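Chapter 4
Sorting: The Oldest Job in the Office

Every organization, sooner or later, has to decide what goes where. The decision is usually made by whoever is holding the thing at the time, and it is usually made badly, and then it is kept for decades because changing it would mean moving everything.
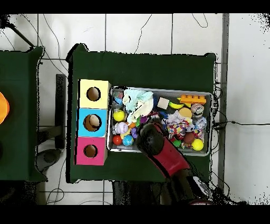 Consider the parts room at Girnunance, a midsized maker of garden pumps. When the firm opened, it owned 30 kinds of part, and the man who ran the parts room kept them in the order in which he had first needed them. Gaskets were next to the door. Springs were behind the gaskets. He could find anything in seconds, and so for years the company believed it had a filing system. What it had was a man. When he retired, the company found itself the owner of 2,706 kinds of part and a room that made sense only to someone who was now mostly fishing.

The replacement scheme was alphabetical. This looked like progress for most of a week. Then someone ordered a hose clamp, and it was found neither under H nor under C but under S, for "stainless." The same clamp in a larger size was under L. A third size was under M, which stood either for "medium" or for "misc," and opinion in the parts room was divided along lines that had more to do with lunch seating than with the evidence.

We begin with this story because most of what can go wrong with classification went wrong at Girnunance, in a small space and at modest cost. The rest of the chapter gives names to the mistakes.

4.1 What a category is for

A category is a promise to a future searcher. When you put an item in a bin, you are predicting how somebody will later go about looking for it. The trouble is that you are predicting on the basis of what you know today, with the item in your hand, and the searcher will be working from a vague memory, on a Friday, with a customer on the phone.

It follows that a good category matches the question people will ask. A hardware store shelves its paint by type and finish, since customers walk in wanting exterior gloss. A paint factory may store the same cans by batch, because what the factory wants to know is which ones to recall. Neither arrangement is wrong. Swap them, though, and both places will be out of business by summer.

Students often object at this point that some categories are simply natural. Cats go with cats. This is true of cats, and you are encouraged to work with them if you can. Most of what an office sorts is less cooperative. An invoice is a bill, a record of a delivery, a tax document, and, if it is late enough, an exhibit. Each of these is a perfectly good reason to put it somewhere different, and in a paper system it can be in only one place. In a computer system it can be in all of them, in four versions, none marked final.

4.2 The leftover bin

Any scheme designed before the items arrive will meet an item it did not expect. The usual answer is a bin called Other. Its cousins include General, Various, Sundry, and To Be Sorted, the last of which should be read as a kind of prayer.

The leftover bin is useful and you should have one. The mistake is to forget that it grows. Chun-yin Ko studied this at Vellex, a distributor of office furniture, by counting the contents of its shared correspondence file each February. Of the first 200 documents she sampled, 2 had been filed under General. When she came back three years later, General had become the largest heading in the system, and several people had begun filing things there on purpose, on the sensible grounds that it was where everyone looked first.

Ko called this pattern drift to the middle. Notice that no single step in it was foolish. Each clerk saved a little time, and each search of General paid off slightly more often than the one before. The scheme failed through a long run of reasonable choices, and for that reason it is hard to get anybody to feel bad about it.

The standard treatment is to review the leftover bin on a fixed schedule and look for clumps. If a large share of it turns out to be warranty letters, then warranty letters want a heading. The standard result is that the review is scheduled, postponed, and filed under General.

4.3 How fine is too fine?

The opposite error is made by tidy people. Lumanlan, a catering supplier, once hired a consultant who gave its kitchen stock such narrow headings that many of them held a single object. The soup ladle had a heading. So did the other soup ladle. To find either one you had to know exactly what it was called, and anyone who knew that already knew where it was kept.

A heading with one thing in it is just a label. It costs as much to maintain as a heading with fifty things in it and tells the searcher nothing about what might be nearby. At the other extreme, a heading that holds everything is a floor.

Between the ladle and the floor there is a workable range, and section 4.4 sets out a method for finding it using two sums and a pencil. The method depends on knowing how often each item is asked for. If your organization does not record this, start a tally sheet now and come back to the section in a month. Readers without an organization may use their own kitchen drawers, and should get permission from anyone who shares them.

Terms to know: category, searcher, leftover bin, drift to the middle, single-item heading.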